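4.2 Leakage at barbed joints under repeated pressure cycling
Sohail Tanoli and Naheed Awan
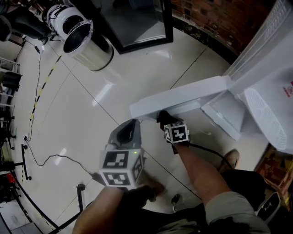

Figure 4. Hand-held gripper and wrist cube, both with square markers.

The static tests in Section 4.1 showed little difference between the brass and nylon fittings. Joints in service, however, are seldom held at one pressure for long. The second series therefore cycled each joint between zero and working pressure until it leaked or reached 2,701 cycles, the number at which the Gotico test bench stops for service.

Nine joints were prepared for each fitting type. Hose was cut square with a hand cutter, pushed fully onto the barb and left overnight before testing. Four joints of each type were fitted with a screw clamp; the remaining five relied on the barb alone. Water was used as the working fluid throughout. A joint was recorded as leaking when a drop formed and fell from the hose end within one dwell period.

All of the clamped joints completed the series. Among the unclamped joints, the first leaks appeared after 300 cycles, in the nylon fittings supplied by Afridi. The brass fittings from Konarport lasted longer, but their results were more widely spread. Two of them leaked early, and on inspection both had a small burr on the second barb. It was not possible to say whether the burr was present on delivery or was made when the hose was pushed on.

Hose hardness had a greater effect than fitting material. The softer Junirside hose took a visible set behind each barb and kept its grip when the pressure fell. The harder hose did not -- it crept toward the end of the fitting by a small amount in each cycle, and most of the leaks in this group followed that movement.

These results apply to straight connectors only. Elbows and tees place a side load on the hose, and the unclamped figures should not be used for them. The thread seals on the opposite end of each fitting were checked in September and are reported separately in Section 4.3.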